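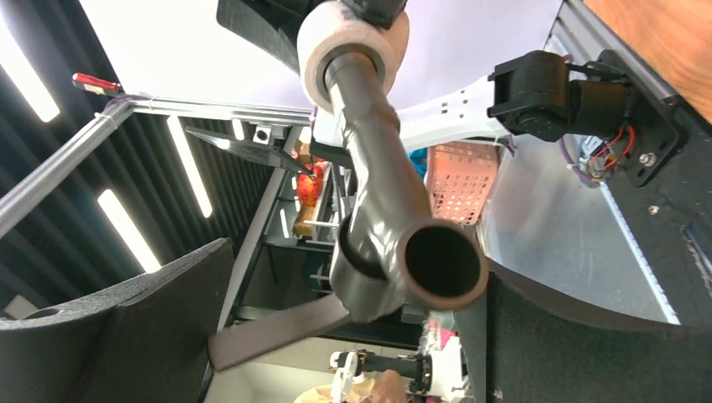 On the bench at Meltport, a long dark tube between the foam fingers.

THE EIGHTH RULE

The rules at Meltport fitted on two sheets of paper, and there were 17 of them. I had been sent by Stondik to cut them down. The letter said the list had grown without anyone looking after it, and that I should take a room for the month and come back with something a new starter could learn before lunch.

I got there in August with one bag. The woman who ran the bench gave me a pass, a locker and the two sheets, which had been photocopied so often that the lower lines leaned to the left. She told me the kettle was slow and the toilet door had to be lifted to shut. Then she went back to work and I stood behind the yellow line and read.

Most of it was what you would expect. Tie back long hair. Know where the stop button is before you start. Say out loud that you are about to reach in, and wait for an answer. Put soft things in the basket when you are done with them. I crossed out the one about radios, as the last radio had gone years before, and I joined two rules about shoes into one.

Rule eight said: Leave it held until it has been looked at.

I asked the woman what it was for. She said it was for leaving things held until they had been looked at. 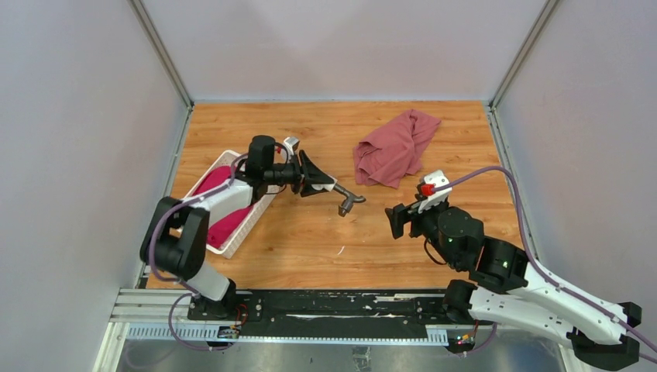 Two arms and a shared table. The left one has the tool.

I put a pencil ring round it and moved on. In the evenings I ate at a pub called the Bramgate, where they did a pie I liked, and I wrote up my notes at a table by the fruit machine. Under rule eight I had written "unclear, probably old, remove". It cost time. Each job on the bench stopped while somebody leaned in as far as the line allowed and looked, and nothing was put down until they had nodded. I had worked it out at about 30 minutes a shift. Stondik would like that figure.

The next morning a young man was on the left-hand controls. He was in his second week and very keen. He closed the grip, saw that it was closed, and sent the arm off towards the shelf side. The thing he was carrying got halfway, turned over once and went down on the wood with a crack. He hit the stop button. Then he put both hands in his pockets, as the sheet tells you to, and said the word "stopped" three times.

The woman came over. She didn't shout. She asked him what he had looked at, and he said the numbers.

"And what did the numbers say?"

"That it was closed."

"It was closed," she said. "Put that in the book."

The book was a ledger with a red spine. He wrote for a long time. I read it when he went for his tea, and then I read backwards. It was mostly small matters: a cup, a lid, a bottle with a greasy side, a cable caught under a wheel. Beside a good many of them, in different hands and different pens, was a figure eight with a line under it.

I took the book to the Bramgate that evening, which I shouldn't have done. The oldest pages were by somebody who signed only as Echevarría, in small square writing with no crossings out.

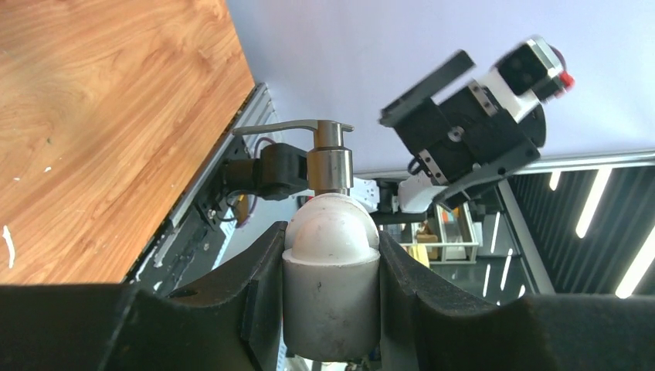 Issue 6, page 8

On the first page Echevarría had written the rules as they stood then. There were six. Number four was: Close, stop, look, then lift. Under it was a note saying that a round thing and a flat finger may agree at first and change their minds. Somebody later had copied the rule and lost the last word. Somebody after that had tidied it, and moved it down to make space for the shoes. By the time it reached the photocopier it had become the sentence I had ringed.

I had another half and copied the old version on to a clean page. Then I tried to work out how I would explain the 30 minutes. I wrote three openings to the letter and they all sounded as though I was asking to be forgiven.

I had the book back on its hook before the woman came in. She looked at it and looked at me — I think it was hanging the wrong way round — and asked whether I wanted a turn on the right-hand controls. I said I wasn't trained. She said I had been reading the rules for long enough.

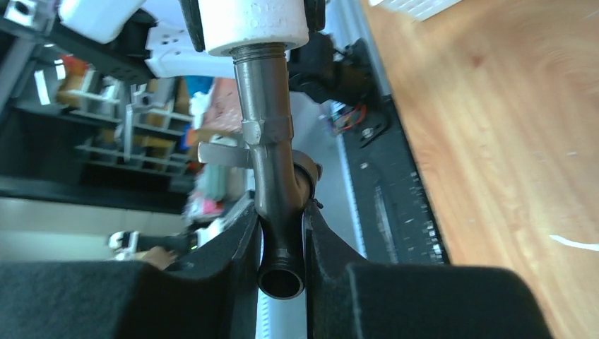
"Close," she said, and I closed. "Now stop."

I took my hands off and held them up where she could see them. The young man was at the other station and he had stopped too, without being told.

"Now look. Take your time over it."

I looked at where the fingers met the metal, first one side and then the other. I looked for a gap. I looked at the bottom end, to see whether it was swinging. It is a dull thing to do and I noticed that I wanted very badly to be doing the next part.

"Well?" she said.

"I think it's all right."

"You think?"

I looked again. The air handling came on overhead and somebody went past with a trolley. I said that it was all right. She nodded, and I put my hands back on the controls and lifted it the height of a teacup, and then she made me put it down and do it again.

I sent Stondik a list of eleven rules. The old number four was at the top with all its words. They wrote back asking about the time it took, and whether it could be done by the numbers instead, and I asked the young man to answer that one. He filled a page and a half. The woman pinned a copy by the kettle, over the notice about the toilet door.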